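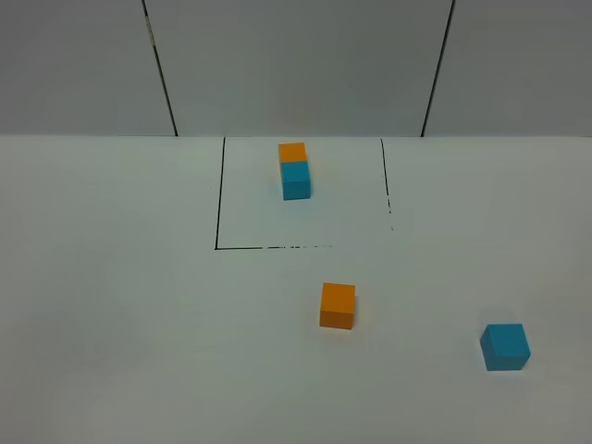

Home Articles Interviews Events Jobs Contact

Four foam cubes and a lot of patience

Lutfa Matubbar has spent most of this year moving foam cubes about. She leads the recording work at Tronance, a small firm that trains robot arms to do light handling jobs, and her team had just finished its April round when we spoke. The project is called Mernine. Its aim is modest: an arm that can pick up small objects, put them where they are wanted and do the same again when the objects start somewhere else.

"People expect me to talk about the model," she says. "Most of my day is spent on where to put a cube."

The arm learns by copying. An operator drives it through the job by hand control, and everything is saved: what the cameras saw, where the joints were, when the gripper opened and closed. One run from start to finish is called an episode. The April round ended with 319 of them, and she threw out more than she would have liked.

The reasons for throwing one out are usually dull. The operator stopped halfway to think, or a camera dropped out, or the gripper let go too early and the recording was marked good by mistake. Matubbar watches every episode that has been marked good, at double speed, with a notebook beside her. "A pause is the worst one," she says. "You look at it and nothing is wrong. Then the arm learns to pause, and it picks a place to do it that makes no sense to you at all."

Before she joined Tronance she worked at Peklow, sorting recordings other people had made. She says it taught her to write things down. Each operator now fills in a short sheet per session, with the time they started, the object set and anything odd. Nelli Hakala, the longest-serving operator, writes the fullest ones. Hok-lam Chung's run to a line or two, and Matubbar has asked him for more.

The two of them also drive differently. Hakala comes straight down on a cube and lifts. Chung tends to come in low from one side. Both ways work, and for a while the team let everyone do as they pleased.

"It was a mess," Matubbar says. "You would see the arm start one way and change its mind near the table. We sat down and agreed on one approach, from above, and we recorded a good part of the set again. I didn't enjoy telling people that."

What she does want to vary is the start. Cubes go inside the marked square and outside it, near the arm and far from it, straight on or turned. Some episodes begin with one cube already on another, so the arm has to cope with a stack it didn't build. Left to themselves, she says, operators put things in the middle of the table, within easy reach. So the starting layout now comes from a printed list, and the operator sets the table to match before each recording.

Foam was Chung's suggestion. The first sets were hard plastic, and a bad grip would send one across the room. Foam gives a little when the fingers close, and a beginner can get through a morning without much going on the floor. The drawback is that the arm gets used to it. Matubbar has a second object set waiting, and she expects the first few days with it to be poor.
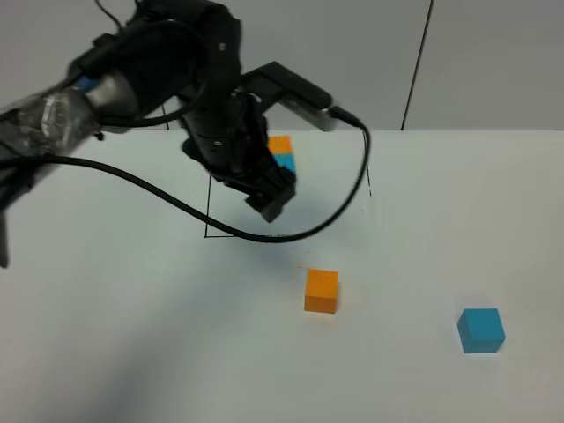
How many episodes does it take before the arm can do anything useful?

"For one cube and one place to put it, about 200 gets you something that works most of the time, if they are clean. For what we want, with stacks and different starts, I have planned for 3,000 by the end of the project. I may be wrong. We test as we go, and if the results stop getting better we will look at what we are recording before we record more of it."

Testing happens in the late afternoon, once the day's recording is done. The cubes go down in layouts that are kept out of the training set, and the arm runs by itself with someone sitting near the stop button. Duyên Lưu keeps the results. She scores each try as done, partly done or failed, and writes a few words about what went wrong.

Those few words decide what gets recorded next. When the arm kept missing cubes that were turned at an angle, the next printed list was full of them. When it had trouble at the near side of the table, Hakala spent two sessions working there and nowhere else.

I ask if the work gets boring. Matubbar thinks about it for a while. "The driving does, after an hour or so, and we swap over then," she says. "Tired people make jerky recordings. Watching the tests doesn't bore me. I still lean to one side when it's about to miss."

The next round starts with the new objects, and with Nhàn Đàm joining as a third operator. She will practise for a week before anything she records is kept.

More interviews

Nhàn Đàm on learning to drive an arm
Inside the Khổng workshop: grippers made by hand
What we got wrong about camera placement
Labelling at Peklow, five years on
Small teams, small data sets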